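Daneshvar Press is pleased to confirm the publication schedule for Ukerwood, the first of 2 linked mystery novels set in a logging town where the river runs backward one night a year.

Ukerwood goes on sale in July. The second book, Trurnwood, is in copyediting. Its publication date will be posted on this account once the printer has confirmed it.

Readers have asked how the two books relate. Ukerwood follows a land surveyor who returns to settle her late aunt's estate and discovers that the house appears on no county map. Trurnwood takes up the story from across the river, a generation earlier.

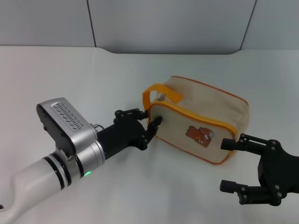 Ukerwood opens on the morning of the estate sale, and the press has made that first chapter available to newsletter subscribers. In it the surveyor finds her aunt's field notes, and the notes disagree with every deed in the courthouse. Subscribers who plan to carry the advance paperback with them may wish to know its size: it is a standard trade edition and slips easily into a beige canvas pouch. The chapter will remain available until the day of publication.

The giveaway for advance copies closed on 2021-06-07. The press received 2661 entries and has drawn 16 names. Each recipient has been notified by email and is asked to reply with a mailing address.

Entrants who were not selected do not need to take any action. Their names will be carried forward to the Trurnwood giveaway unless they ask to be removed.

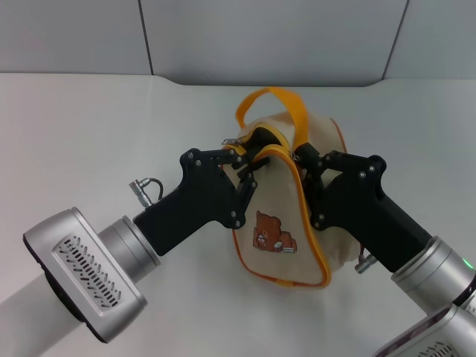
Advance copies are uncorrected proofs. Reviewers are kindly asked to check any quoted passage against the finished book. The chapter headings and the hand-drawn map of the river crossing have both changed since the proofs were printed.

The press also asks that reviews posted before July avoid naming the person who meets the surveyor at the ferry landing. The jacket copy leaves this out on purpose, and early readers have been very considerate so far.

The audiobook is being produced by Zurnum Audio and will be released on the same day as the print and digital editions. Libraries may order all formats through their usual suppliers.

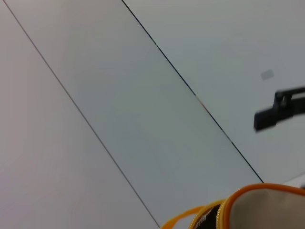 Can Trurnwood be read before Ukerwood?

Either book may be read first, although the final chapter of Trurnwood reveals what became of the aunt. Readers who prefer to keep that question open should begin with Ukerwood.

Book clubs may request the discussion guide by writing to the publicity department at Daneshvar Press. Please include the name of the club and the month in which it plans to meet.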